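Home | Episodes | Fan Stuff | About Me

Bring Back the Clamimo Soundtrack!

June – posted by the blog owner
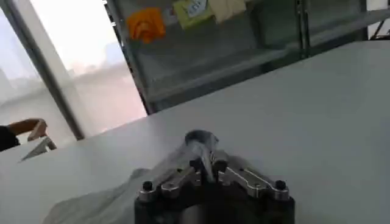 So where can you hear the songs from Clamimo right now? Only inside the episodes themselves, with everybody talking over the best parts.

I want a real album! The Inthorpe fan page has a petition up, and it had 1,616 names when I checked at lunch (it was 495 when I signed!!). Go add yours, and in the comment box put your favorite song – mine is the slow one from the ferry episode in season two, which I have replayed way too many times. If they ask for a format, please say vinyl AND download. I'd pay for both.

Next post will be my top 10 Vomska scenes, and yes, the rooftop dance is on it.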